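Changes to Tenant Services at Drirnau Court

The Kastora Housing Association has completed its review of tenant services at Drirnau Court and the adjoining buildings on Dirkinska Street. Residents returned 686 questionnaires, and the board wishes to thank every household that took part. The changes set out in this item were approved at the November meeting and apply to all tenancies, including those that began after the review opened in July.

Repairs and Maintenance

Requests for routine repairs may now be made by telephone, by letter or at the front office. Each request will receive a reference number, which residents should keep until the work is finished. The association aims to complete routine work within 16 working days. Faults affecting heating, water or electrical safety will continue to be treated as urgent and should always be reported by telephone.

More than 10 percent of replies mentioned missed appointments. Contractors are now required to call the resident on the morning of the visit. Where an appointment is missed without notice, residents should inform the office so that a new time can be arranged — there is no need to submit the request again.

Floors and Furnishings

Residents in furnished apartments are reminded that tables, chairs and other items supplied by the association remain part of the tenancy and should not be placed in storage rooms or hallways. Wooden floors should be cleaned with a damp cloth and a mild soap. Please do not apply wax or varnish. Felt pads for chair legs are available from the office at no charge, and written permission is required before any floor covering is glued or nailed down.

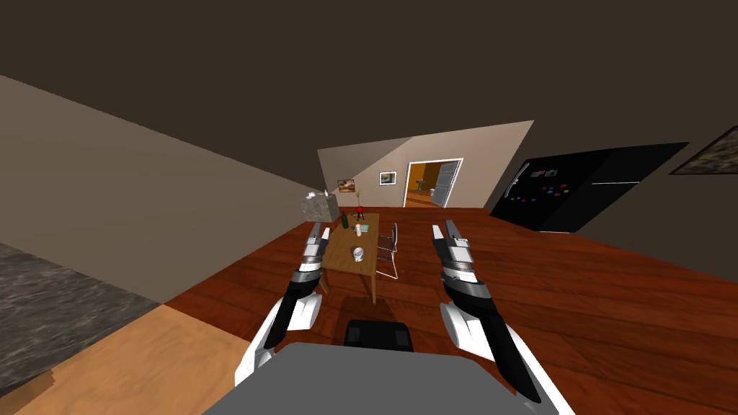 Laundry and Shared Areas

The laundry room in Building 2 has reopened with longer evening hours. The Türkmen bakery on the ground floor has asked that bicycles be kept clear of its delivery door, and racks are provided in the rear courtyard for this purpose. Items left in stairwells will be tagged and, after 10 days, removed.

The revised tenant handbook will be delivered with the next rent statement. Large-print copies may be requested at the front office.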